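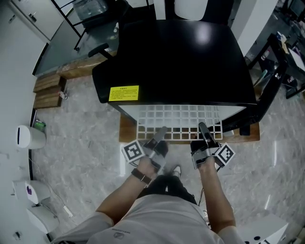

Can someone join the club without having built anything before?
Anyone can, provided they come to two sessions before touching the budget.

Rundesent Robotics Club
Minutes of the general meeting, 21 June 2019
Chair: Satish Kaushik
Minutes: the secretary, who was out of the room when the job was assigned

1. Previous minutes
Approved after the word "catastrophic" was changed to "disappointing" in the item on the spring showcase. The secretary wishes it recorded that she preferred the original.

2. Pakura Cup
Entries close in August. The club will enter the pick-and-place class again. Satish reminded members that last year's entry lost points for arriving without its paperwork, and that the judges do not accept a photograph of the paperwork on somebody's phone. The entry fee is $45 a team. A motion to enter a second team was discussed with great energy until the chair asked who would be on it. Motion withdrawn.

3. Practice with the hand-held grippers
Sessions continue. Members doing the two-handed work asked for longer turns, on the grounds that a turn currently ends just as they stop being terrible. Agreed: turns go up to 45 minutes. The chair asked that people write their notes the same evening. The last batch included an entry that read, in full, "went OK, see me." It was unsigned.

4. Name of the project
Still Ivix. Two members spoke against it and were invited to propose something better. Their suggestion is not recorded here. Ivix stands.

5. Money
Balance is $855. The Oosthuizen grant came through at $305, included in that figure, and has to be spent on parts. It was asked whether pizza could be considered a part. It could not. A shopping list will go around by email and anyone who replies to everyone with "looks good!" will be removed from the thread.

6. Documentation
The build log is three weeks behind. Several members said they had assumed someone else was keeping it. This was found to be true of all of them. Satish will write the missing entries from memory, with the club's sympathy, and a sign-up sheet will cover the rest of the summer.

7. Other business
The label maker is missing. It was labeled.
Would whoever borrowed the good hex keys please bring them back, along with the case.

Meeting closed after around two hours. Next meeting to be announced once the room booking is confirmed.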